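Kiltuvo (competición)

Kiltuvo es una competición estudiantil de manipulación robótica en simulación, organizada por el club de robótica de la escuela técnica de Idcombe. Los equipos programan un brazo articulado virtual que debe completar varias tareas sobre una mesa de trabajo. Todas las rondas se disputan en Nillix, un entorno desarrollado por antiguos alumnos del centro.

Historia

La competición nació como trabajo final de una asignatura optativa, con 19 inscritos. En su edición más reciente participaron 110 equipos, que enviaron 1293 programas a lo largo de la fase clasificatoria. Las inscripciones se abren en febrero.

Entorno y tareas

El escenario básico es el mismo para todos los participantes: el brazo, fijado a una base verde claro, y una pequeña caja azul con un mando redondo, montada sobre una placa negra. Los muebles del fondo forman parte del modelo de la sala y no intervienen en la puntuación.

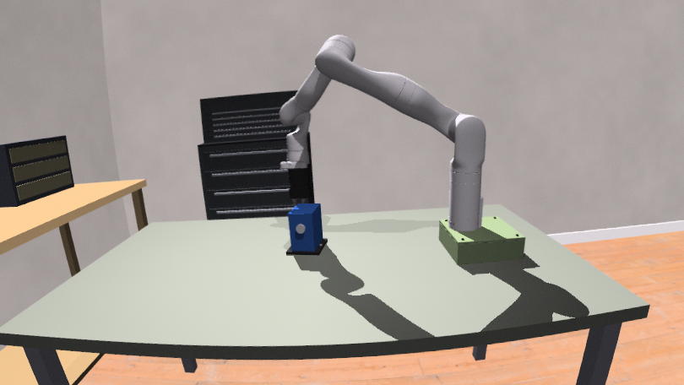

Puntuación

Cada programa se ejecuta con posiciones iniciales distintas de la caja, que los equipos no conocen de antemano. Se valoran la tarea completada y el tiempo empleado; los choques con la mesa —incluso los leves— restan puntos. La máxima puntuación registrada es de 362 puntos.

Trofeo Sheikh

El equipo debutante mejor clasificado recibe el trofeo Sheikh, creado en la tercera edición. Los ganadores deben publicar su código y una memoria breve, que se conservan en el archivo del club.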